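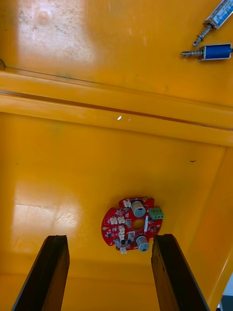
Page last changed: May 8, 2025

Sorting trays for small solenoids

stotach
Do you keep push-pull solenoids in open trays? Mine are orange-yellow and two of them sit edge to edge on the bench. The springs stay on the plungers.

sarex13
I bag them. Plungers catch on each other in a tray.

stotach
Never had that. I can grab one without opening anything — that matters when I'm testing.

godinho
Bags for storage, trays for testing. Write the voltage on the bag, the small print on the labels is useless to me.

sarex13
Fine for a few. I have 2000 parts and one bench.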